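**pinkroom5:** Rented a room in Drenwood for August. Should I trust the bedspread or bring my own?

**uvard_ken:** Bring your own. Always.

**Brouwer2:** Disagree – 100 nights in rentals, two bad ones.

**pinkroom5:** Mine's on the loud side.
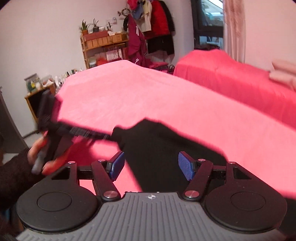
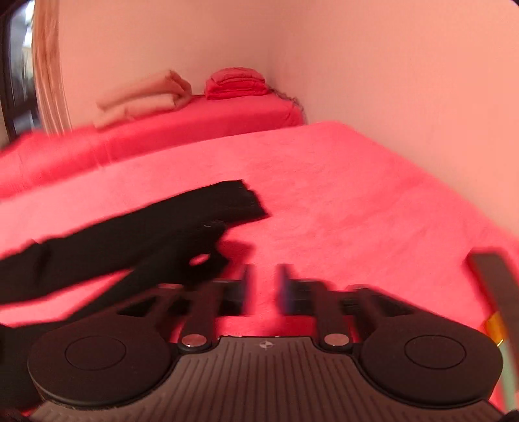
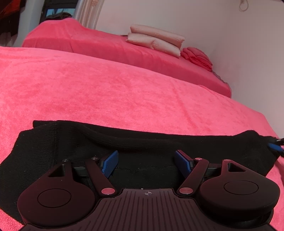 *Second one has the bedspread, plus the spare bed behind.*

**uvard_ken:** Cheerful. Still wash it.

**Brouwer2:** He'd wash the mattress. Sleep on it and report back.

**pinkroom5:** Packing a sheet from Cadport. Blame Ken.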